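Hand gripper comparison, pre-session check sheet with comments
Sultcombe bench trials, May round

1. Finger pads. Both blue tips seated and level, no lifting at the corners. PASS. I do like to give each one a gentle wiggle as well (old habit from the Cadilham days, when we lost a pad behind a radiator and didn't find it for a fortnight).

2. Pivot screws. Snug, not tight. PASS, with a quarter turn on one of them.

3. Jaws open fully before the approach to a cloth item. PASS. Please do start wide, it saves such a lot of fiddling with a folded towel.
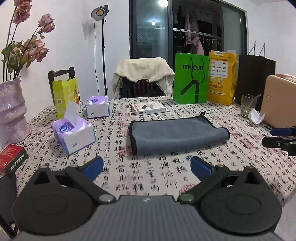 Usman Naqvi

4. Grip pressure. Gilani setting 70 for fabric, 9 for paper tissue. PASS on fabric. Tissue is marked REPEAT, as I wasn't happy with the feel of it and would sooner do it again than argue about it later.

5. Cycle count before pad change. Log reads 912, and Plindinness would like new pads at anything more than 89 per cent of their limit, so we are all right for this round, but do keep an eye on it, won't you?

6. Second unit to hand and checked the same way. PASS.

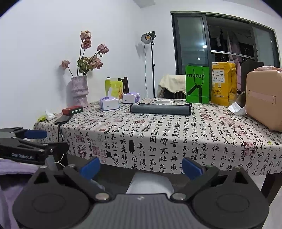
Cable routing is the item I grumble about most, and I make no apology for putting it in every sheet! A lead that catches on a sleeve will spoil a perfectly good comparison. The thin white cable curving near the second gripper wants following along its whole length before anyone lifts a unit, and the same goes for the charging lead hanging over the table edge by the phone. ADVISORY only, re-check at 2 pm.

7. Sheet copied to the Cadilham folder. To do.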